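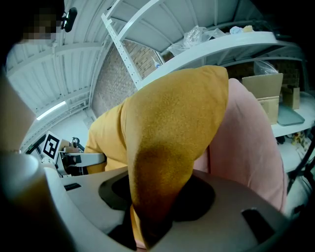 Restley: dobrar, arrumar e guardar mantas e peças felpudas

LEIA-ME do conjunto, versão de 27 de outubro

O Restley é uma coleção de registos sobre uma tarefa que quase toda a gente faz em casa sem pensar muito nela: pegar em tecidos macios, dar-lhes alguma forma e arrumá-los. Falamos de mantas, capas de almofada, golas, toalhas de bebé e outras peças de pelo curto ou comprido, daquelas que nunca ficam bem lisas e que voltam a abrir mal se lhes tira a mão de cima. Começámos a reunir o material em agosto, com um monte de roupa de casa e bastante paciência, e fomos juntando peças conforme apareciam (algumas vieram dos nossos próprios sofás, e já pedimos desculpa às famílias).

O que está incluído

A coleção tem 500 registos, divididos por pastas segundo a atividade principal:

dobrar/ — a peça começa estendida ou amarrotada e a tarefa é dobrá-la
separar/ — várias peças misturadas, a separar por cor ou por tipo
guardar/ — peças a colocar em caixas, cestos ou prateleiras
livre/ — tudo o que não coube bem nas outras três, incluindo tentativas interrompidas

Em cada pasta há um ficheiro notas.txt com o tipo de peça, as cores e uma frase ou duas escritas por quem fez a arrumação. Essas frases são muito desiguais. Há quem escreva «manta, amarela» e há quem conte o dia inteiro. Deixámos tudo como veio, só com os erros de digitação mais graves corrigidos.

Sobre os tecidos

Demos preferência ao que é fofo, e foi uma escolha de gosto tanto como de método! O tecido polar e a pelúcia têm um comportamento próprio: fazem volumes arredondados, escondem as bainhas e mudam bastante de tom entre uma prega levantada e o fundo de um vinco. Uma manta cor de mostarda pode parecer ocre num lado e quase castanha no outro. Por isso pedimos que o campo «cor» seja lido com alguma tolerância, pois indica a cor que a pessoa diria em voz alta, sem medições nem tabelas.

Os nomes de cor usados nas notas são: mostarda, rosa-claro, cru, cinzento, azul-petróleo e verde-seco. Quando há duas peças encostadas ou sobrepostas, a primeira cor da nota é a da peça que fica à frente. Nos registos mais antigos esta regra nem sempre foi seguida, e a pasta separar/ é onde isso mais se nota.

As peças maiores são da linha Dakavier, com 100 cm por 80 cm, e as mais pequenas são quadradas, com 70 cm de lado. As restantes não foram medidas.

Como dobramos

Não quisemos impor uma maneira única, e as dobras variam muito de pessoa para pessoa. A sugestão que demos no início, e que continua colada na parede, é esta:

1. Sacudir a peça e procurar dois cantos vizinhos.
2. Juntar os cantos e alisar com a palma da mão, do centro para fora.
3. Dobrar ao meio, e outra vez ao meio se a espessura deixar.
4. Virar a dobra para a frente antes de guardar.

O passo 3 é o que dá mais discussão — nas mantas grossas a segunda dobra cria um rolo teimoso, e muita gente prefere ficar por uma. As duas maneiras são aceites. Enrolar também é aceite, desde que venha escrito nas notas.

Problemas conhecidos

Na pasta guardar/ há registos em que a peça já vem meio dobrada no começo. Algumas notas chamam «cobertor» ao que outras chamam «manta», e ainda não uniformizámos. As peças cor de cru e as cinzentas claras foram trocadas mais do que uma vez. Em livre/ há duas notas sem qualquer texto, que guardamos à espera de que alguém se lembre do que eram.

Origem e utilização

A recolha foi organizada pela Clakus, com caixas e prateleiras cedidas pela Potgieter. O material pode ser usado em estudo e ensino, com menção ao nome Restley. Para corrigir uma nota, basta enviar o nome da pasta, o número do registo e o texto novo. Lemos tudo, embora às vezes demoremos um pouco a responder, sobretudo nas semanas em que chegam mantas novas.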